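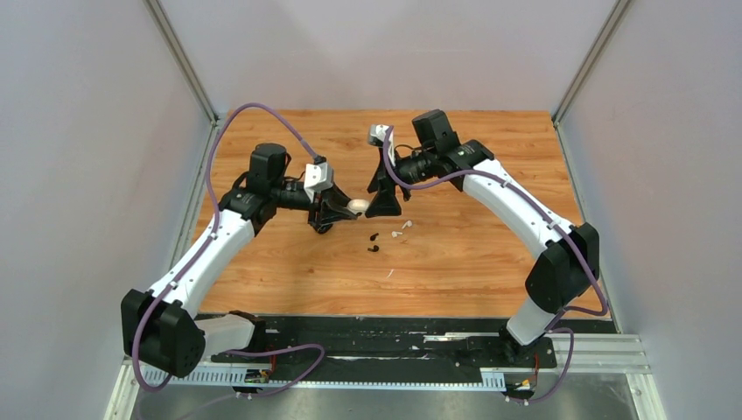
What is a freshwater mussel, and why does a river need it?

A freshwater mussel is a soft-bodied animal with two hinged shells that lives partly buried in the bed of a river or lake. It feeds by drawing in water and straining out algae, bacteria and other fine particles, and in doing so it helps keep the water clear for fish, plants and insects.

FOR IMMEDIATE RELEASE
9/23/19

Urrutia River Trust to Return Young Mussels to the Erari River

ERARI – The Urrutia River Trust announced today that it will place 3000 young freshwater mussels in the upper Erari River this fall. The release is the largest the Trust has carried out and the first on the Erari above Grultolell Dam.

The mussels were raised at the Trust's Uvent Hatchery and will be placed at six sites between the dam and the Uvent road bridge. All of the sites are shallow stretches of sand and fine gravel with a steady current. Two thousand of the animals will go to the four sites nearest the dam, where surveys found the most stable riverbed. The remainder will be divided between the two sites closest to the bridge.

Mussels were once common along the full length of the Erari. Older residents of the valley recall beds thick enough to be felt underfoot while wading. Gravel digging, silt from bare stream banks and the building of the dam reduced those beds over many years, and the most recent survey of the upper river found empty shells at most stops and living animals at very few.

The dam presented a particular difficulty. A newly hatched mussel cannot live by itself. The female releases her larvae into the water, and each larva must attach to the gills or fins of a suitable fish. It stays there for a period of weeks, generally doing the fish little harm, before it drops to the riverbed and begins life as a juvenile. Where fish cannot travel upstream, mussels cannot spread upstream either. The fish passage at Grultolell Dam was completed in March, and host fish have since been recorded on both sides of the structure.

At the Uvent Hatchery, larvae are introduced to host fish held in tanks. Juveniles that drop off are collected, moved to trays of fine sediment and fed on cultured algae. They remain at the hatchery until they are large enough to withstand high water and to be of less interest to small predators such as flatworms. Each animal in the fall release has been measured and fitted with a small numbered tag glued to the shell.

"The upper Erari has clean gravel, good flow and fish that can once again move freely," the Trust said in a statement. "Mussels belong in that river, and the Trust is pleased to be in a position to bring them back."

Placement will be done by hand. Staff wearing snorkels will set each mussel into the riverbed with its hinge facing up – the position in which the animal is best able to dig in. Work will take place only when the river is low and clear. If heavy rain arrives, the schedule will be moved back, and the mussels will stay at the hatchery until conditions improve.

The Trust will return to every site next summer to search for tagged animals and record their growth. Further surveys will follow every two years. Young mussels without tags would show that the population is breeding, although the Trust does not expect to see such signs soon. Many freshwater mussels take several years to mature, and some kinds live for decades.

The river will remain open to boating and fishing throughout the work. Visitors are asked to observe the following:

Do not pick up, move or collect mussels, living or dead. Empty shells are used as shelter by small fish and crayfish, and they are counted in surveys.

Keep boats and anchors out of the marked sections near the Uvent road bridge.

Clean, drain and dry boats, waders and nets before entering the Erari. Zebra mussels and other invasive species can be carried on damp gear and can smother native beds.

Report tagged shells found on the bank by noting the tag number and the location, and leave the shell in place.

A map of closed anchoring areas is posted at the Grultolell boat ramp and at the Uvent Hatchery visitor desk. Printed copies are available free of charge.

About the Urrutia River Trust

The Urrutia River Trust is a nonprofit organization that protects and restores rivers and streams in the Erari valley. It operates the Uvent Hatchery, conducts yearly fish and mussel surveys, and works with landowners on fencing and planting along stream banks.

Media contact: Press Office, Urrutia River Trust, Uvent Hatchery. Requests to attend a placement day should be made in advance – space on the bank is limited, and waders are not supplied.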